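Bench tips for the Clernuda suturing practice kit
Written by Yamila Mansilla, updated 06/05/2020

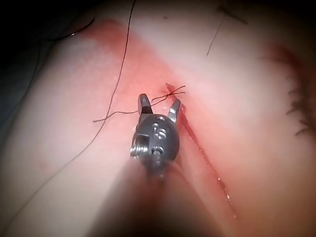
We have used the Clernuda rental kit from Matereck in our training workshop since March, and these tips are collected from the people who sit at it every day. The kit costs 220 per week, with pads and thread included. Most beginners lose time at the knot, so start there. Open the jaws wide, in a V, and bring them one on each side of the knot before you close. Look also where your long thread is lying. When a strand passes beside the left jaw and makes a small loop on the surface, it is easy to catch it together with the tail. Move it away first, then grip.

Thread tails
Cut them short, but leave enough for the jaws to hold. Ilze leaves 3 mm and I find this too little for a first week. Dark thread on a light pad is the easiest to see — the blue one that comes in the starter box is nice but gets lost under the lamp.

Cleaning the grasper
Wipe the jaws after every row. The inner faces collect dried color from the pad and then the thread slips. Use a soft toothbrush and lukewarm water. Do not put oil on the little pulleys, even if they squeak. Matereck charges 84 for a replacement wrist, and we paid it once already.

Pads
Keep unused pads flat, in the bag, with a spoon of cornstarch. A pad can be used on both sides. Stains from the practice blood come out with dish soap if you wash the same evening. Next day it is too late. Refill pads cost 117 for the box, and Drerska sells the same size, a bit softer.

Is the kit worth it?
For a group, yes. For one person at home I would wait for the smaller version. The arm is steady and the pedals are good, but the manual is poor and the clamp for the table does not fit a thick top. We put a kitchen cutting board under it and Saulius fixed it with two screws.

Questions about booking the bench go to Tharushi Uddin.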